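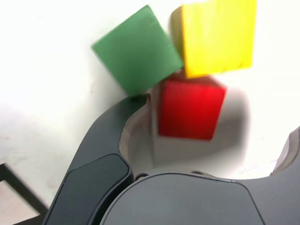

図3 手先カメラの画像。緑・黄・赤の立方体が密集しており、動きによるぼけが画像全体に及ぶ。

4. ぼけを考慮した手先視覚による把持位置の更新

4.1 問題設定

本節では、手先カメラの画像だけを用いて、接近動作中に対象物の位置推定を更新する方法を述べる。前節までの計画器は、動作開始前に得た一回の観測をもとに把持姿勢を決め、以後はその姿勢へ向かう軌道を追従する。対象が孤立している場合はこれで足りるが、立方体どうしが接しているときは、指の片側が隣の物体に当たり、対象を押してしまうことがある。指先と隣接物の隙間が小さいため、初期推定に含まれる数ミリの誤差がそのまま失敗につながる。

接近中に再観測を行えば誤差は減らせる。しかし、手先カメラはアームと一緒に動くため、停止しない限り画像はぼける。図3では立方体の縁とグリッパ上部の輪郭が特に柔らかくなっており、緑の立方体の上面には薄い縦の筋が出ている。輪郭線の交点から頂点を求める従来の方法は、このような入力に対して不安定である。画像ごとにアームを止める方法も試したが、一回の把持にかかる時間が延び、静定を待つ間の利点も小さかった。

以上より、本研究では停止を行わず、ぼけた画像からも安定に得られる量だけを推定に用いることにした。

4.2 画像から取り出す量

使用する量は、各色領域の重心、領域の主たる向き、および隣接領域との境界の位置である。頂点座標は用いない。

色領域の抽出には色相と彩度を使い、明度には緩い条件だけを課す。赤の立方体の上部には強い光沢があり、上面は前面より明るく、やや桃色がかって写る。明度で厳しく切ると上面と前面が別の領域に分かれる。黄の立方体では逆に、左の側面がオリーブに近い暗い色になるため、側面を同じ物体に含めるには色相の範囲を広げる必要がある。緑との取り違えを避けるため、広げた範囲の画素は、すでに黄と判定された領域に接している場合に限って採用する。

背景は明るい白で、特に左上ではほとんど飽和している。彩度の低い画素はすべて背景とみなした。赤の右側に広がる灰色の影もこの条件で除かれるが、影と物体の境目ではぼけによって両者の色が混ざり、領域の縁が外側に膨らむ。そこで縁の画素には彩度に応じた重みを与え、重心の計算への寄与を下げた。

向きの推定には領域の二次モーメントを使わない。正方形に近い領域ではモーメントの主軸が定まらないためである。代わりに、輝度勾配の方向を九十度周期で折り畳んだヒストグラムを作り、その最大値を向きとする。動きによるぼけは、動きと平行な縁をほとんど変えず、直交する縁を弱める。直交する二辺を一つの周期にまとめておけば、一方が弱まっても他方から向きが得られる。図3の緑の立方体はおよそ四十五度傾いているが、黄の主面はほぼ正対しており、両者の向きは別々に推定しなければならない。

4.3 グリッパ自身の写り込み

手先カメラの画像には、常にグリッパの一部が写る。図3では下側を暗灰色の本体が占め、その上にベージュの内面が続き、左指の先端が緑の立方体のすぐ下まで伸びている。右指は右端にわずかに見えるだけで、先端は画角の外にある。

指の開き幅は関節の値から分かるため、写り込む範囲はあらかじめ計算できる。当初は三次元モデルを投影してマスクを作成したが、ぼけの分だけ縁がはみ出し、ベージュの内面の一部が物体の候補として残った。内面は曲面で緩やかな陰影があるため、色の閾値だけで完全に除くことは難しい。最終的な実装では、開き幅ごとに空の作業面の上で画像を取得し、平均画像からマスクを作った。マスクはさらに数画素だけ外側に広げている。

このとき問題になるのが、対象が指の間に入った後の扱いである。赤の立方体のように、対象がベージュの内面の手前に重なって見える配置では、マスクをそのまま適用すると対象の下部まで失われる。そこで、マスク内であっても彩度が十分に高い画素は残し、前の画像で同じ色の領域があった位置に近ければ対象の一部として扱う。内面の彩度は低いため、この例外が誤検出を増やすことはほとんどなかった。

4.4 推定の更新

各画像から得た重心と向きは、アームの関節値と組み合わせて作業面上の座標に変換する。変換には撮像時刻の姿勢が必要であるが、露光中もアームは動いている。本実装では露光の開始と終了の中間の時刻を代表値とし、関節値を線形に補間した。画像の時刻と関節値の時刻のずれは、事前に往復動作を行って求め、定数として補正する。

更新には拡張カルマンフィルタを用いる。状態は対象の平面位置と向きで、接近中に対象は動かないと仮定する。観測の共分散は固定せず、手先速度から予測したぼけの長さに応じて、動きの方向だけを大きくする。この方向依存の共分散により、速く動いている間は直交方向の観測が主に使われ、減速に伴って全方向の観測が反映される。

ただし、指が対象や隣接物に触れると、対象が静止しているという仮定は成り立たない。左指の先端が緑の立方体の下の角に迫るような配置では、画像だけから接触の有無を決めることはできない。このため接触の判定は画像では行わず、手首の力覚と指の電流値から行う。接触と判定した時点で位置の共分散を初期値に戻し、それ以降の観測を優先する。

4.5 ソフトウェア構成

処理は三つのプロセスに分かれる。画像処理とマスクの適用を行うEllwood、推定を更新するPlendgate、軌道を修正して制御器に渡すRaderoである。いずれも本研究のために作成した。プロセス間の通信には共有メモリを用い、古いデータは待たずに破棄する。画像処理が遅れた場合も、Raderoは最後に得た推定を使って動作を続ける。

軌道の修正量には上限を設けた。推定が一回の更新で大きく跳んだ場合、領域の取り違えが疑われるため、修正を行わずに次の画像を待つ。三回続けて上限を超えたときは接近を中止し、手先を上方へ退避させて最初の観測からやり直す。

4.6 評価

評価には、三色の立方体を接するように置いた配置を用いた。記録した接近動作から3825枚の画像を取り出し、領域の対応を手作業で確認した。このうちマスクと閾値の調整に使わなかった3300枚を評価用とした。

密集配置での把持成功率は86%であった。失敗の多くは、指を挿入する隙間が初めから不足している配置で生じており、位置推定の改善だけでは対処できない。残りの失敗では、黄の側面が緑の領域に取り込まれ、緑の重心が隣接物の側へ偏っていた。前述の隣接条件は、黄の主面がマスクまたは画像の端で大きく失われると働かない。図3でも黄の立方体の上部は画角の外に出ており、接近がさらに進めばこの条件に近づく。

対策として、画像の端に接する領域では重心を使わず、見えている辺の位置だけを観測に加える方法を検討している。また、密集した状態から一つを指先で押して隙間を作る動作は、計画器の側で扱うべき課題である。

コメント(3件)

Mac Mathúna:ぼけの方向に合わせて共分散を変える部分が参考になりました。回転を伴う接近では、画像の場所によってぼけの方向が変わるはずですが、領域ごとに計算しているのでしょうか。

著者:領域の重心位置ごとに予測しています。領域の内部での変化は無視しています。

匿名:平均画像でマスクを作る方法は、照明を変えたときに作り直しが必要になりませんか。うちの環境では朝と夕方でかなり変わります。

当サイトでは、利便性の向上と閲覧状況の把握のためにクッキーを使用しています。設定はいつでも変更できます。[同意する][設定を変更]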